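Budgeting for handheld grippers, what am I missing?

dukatine_shop
October 5, 2024
We have 2,120 dollars left on the equipment line and it has to be spent by February. Kavlow wants 313 for each handheld gripper. My boss wants as many as that buys. I'd rather get two and see if they hold up.

tumdale77
Two is stingy. One breaks, you're at half speed. Buy the lot and quit worrying.

dukatine_shop
With what money for spares? The quote says "finger set, consumable" and gives no price. I asked twice and got a brochure. 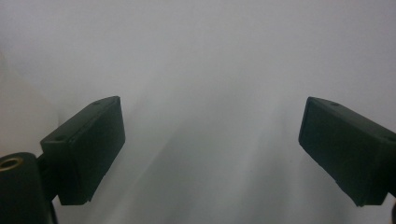
Pads are what I'd expect to go first, then whatever the screws bite into. If a finger set costs a third of the tool, the cheap gripper stops being cheap by summer.

Nazanin Hashemi
Same experience with Diekmann. We bought 11 and the replacement parts took longer to show up than the tools did. Get the lead time in writing.

tumdale77
Or print your own fingers. It's a block with holes in it.

Nazanin Hashemi
We tried. Ours flexed and we went back to paying. Maybe you print better than we do.

tumdale77
Maybe I do. I still say buy more up front.

dukatine_shop
Not without a parts price. I'm sending Kavlow one more email and then asking Diekmann for a quote.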